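Ticket: Cube handover in simulator stalls at second grasp
Site: Prorkmont, packing training room
Opened by: Bezawit Gashaw
Assigned to: Amanuel Gidey
Status: Closed, with two follow-ups
Opened: 2020-10-22

Reported problem

The two-arm handover exercise stops before the second arm closes its gripper. The operator panel shows "waiting for target" and stays there until the run is canceled. Same result with the speed turned down. It affects the simulator only. The real cell on the Beltard line is running normally.

Impact

Medium. Packers moving to cell operator have to pass the handover exercise before they get a login for the real cell. Four people are booked on it this week and none can be signed off. They are on operator pay from the day they start training, so the shift leads want to know whether the sign-off can be done by hand.

Steps to reproduce

Load the handover exercise. Press start. Let the right arm pick the cube and turn it toward the left arm. The left arm moves to its ready position and stays there.

Notes, A. Gidey

Reproduced on the first try. The log has the left arm asking for the cube position and rejecting the answer as too old. The limit is set to 35 milliseconds. The simulator computer was taking longer than that to return each position.

Checked the exercise file against the July copy. No difference in the arm paths or the grasp points. The July copy stalls as well, so the file is ruled out.

Checked the scene next. It still has the standard table and the cube as the only object to be handled. We use a cube for training instead of a carton model -- the colors make it easy for a trainee to say which way up it is when they call out a fault.
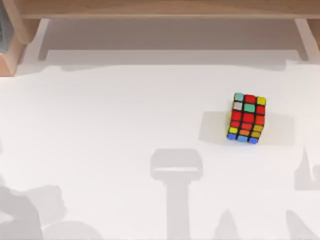
Turned off shadows in the display settings and ran the exercise again. The handover completed. Turned them back on and it stalled. Repeated both with the same result. The position messages and the drawing share one process on this computer, and the drawing was holding up the messages.

Shadows were off by default until the Dernon display update was installed. The update reset the display profile to high quality. The release note mentions the new profile but says nothing about timing.

Reply, B. Gashaw

Confirmed at my end with shadows off. One objection. The trainees use the shadows to judge how high the gripper is above the table. On the old packing bench they had the thing in their hands and never had to judge it from a screen. With shadows off, two of them brought the gripper down too far on the first attempt and got a collision stop. I would like them back if that can be done without the stall.

Also, please do not raise the age limit to get around this. It has to match the real cell. If the simulator accepts old positions, people learn to trust a picture that is behind the arm, and they will carry that over to the line.

Notes, A. Gidey

Agreed on the limit. Left at 35.

Moved the position messages to their own process and set shadows to low quality. Ran 650 handovers overnight with no operator present. No stalls and no rejected positions. Shadows at low quality have harder edges but are in the correct place when compared with the height readout.

Two other things came up in the log:

1. The panel text "waiting for target" is used for three separate conditions: no object found, position too old, and operator hold. A trainee can't tell these apart, and neither could I without the log. Split into three messages. The same text is used on the real cell, so this needs a change request there too.

2. Fault code 1996 was logged on every stall but never shown on the panel. It is marked "maintenance only" from the time when the operator role didn't exist and every fault went to maintenance. Operators are now expected to clear this one themselves. Moved to operator view in the simulator. The real cell is still to do.

On sign-off by hand: not needed now. For the record, the procedure doesn't allow it. The login is issued from the exercise result, and a shift lead can't enter one.

Reply, B. Gashaw

All four trainees have run the exercise on the new settings. Three passed. The fourth canceled during operator hold, with the new message showing, and has asked for another session. That is a training matter and I will book it separately.

The Shiferaw line has asked whether its bench packers will be on the same exercise when their cell goes in. I have told them yes, with their own carton sizes in the second part. Please keep the current settings as the base for that copy.

Resolution

Cause: display profile reset by update, delaying position messages past the age limit.
Fix: position messages in a separate process, shadows set to low quality, profile locked against updates.
Follow-up 1: change request for panel messages on the real cell. Owner A. Gidey.
Follow-up 2: move fault 1996 to operator view on the real cell and add it to the operator card. Owner B. Gashaw, after the change request is approved.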